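Thread on buying a house with a short lease, seeing as three people have asked me this month. I bought a flat in Wulton with 117 years on it and nearly bought one with far fewer, so I have read more lease paperwork than I wanted to. 1/11

A leasehold flat means you own the right to live there for a fixed number of years. Somebody else owns the building and the ground. When the years run down, the value goes down with them.

Check the number of years before you book a viewing. Agents often leave it off the listing. Ring and ask, and get the answer by email.

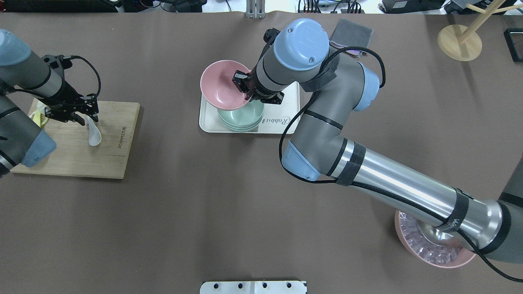
Pink bowl, green bowls, white tray.

Next, ground rent. Mine is £149 a year and fixed. The one I walked away from, out at Tastevstead, doubled every ten years. Read the rent review clause yourself -- it is usually one paragraph near the back.

Service charge is separate. Ask for the last three years of accounts and see what was spent on the roof, the lift and the insurance. A very low charge can mean no work has been done.
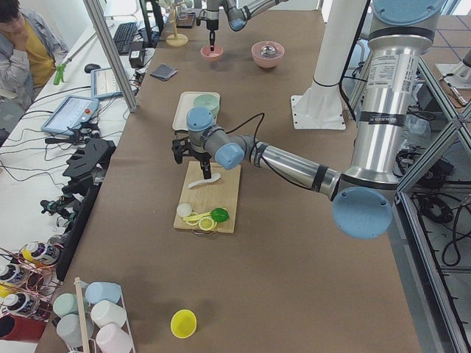 Kitchens are where leases get fussy. Mine lets me change the worktops and cupboards but I need written consent to move a pipe or take out a wall. Flooring is covered as well, and hard floors are banned above the ground floor. What you keep on the side is your own business, so a wooden board and a white plastic spoon need no licence. A new sink position does, and the fee for asking was more than the tap.

Pets and subletting: look for both words. "Not to be unreasonably withheld" is good. A flat no is a flat no, whatever the agent says.
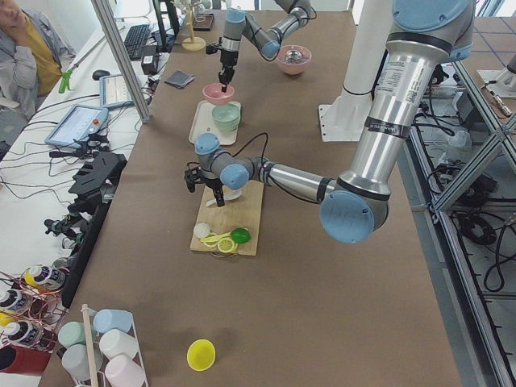
Lemon and lime on the board.

Extending the lease: get a valuer who knows the area before you talk figures with the freeholder. You pay your own valuer and solicitor and often theirs too, so budget for both.

Mine took from April to the following spring, mostly waiting for replies. Keep every email in one folder. 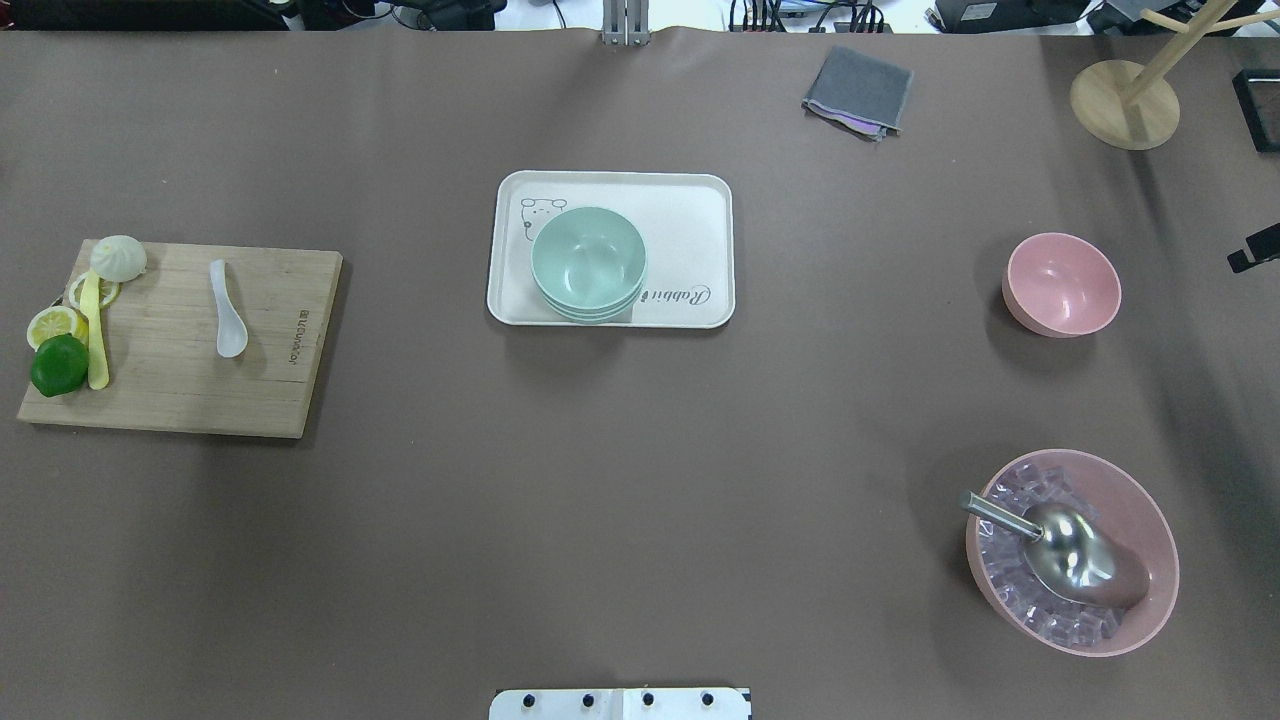 7. Questions for your solicitor

Who owns the freehold? Are any major works planned? Is there a reserve fund, and how much is in it? Has the seller any arrears?

Ask for the answers in writing before exchange. If the managing agent is slow to send the pack, chase it through the seller -- they want the sale to go through as well.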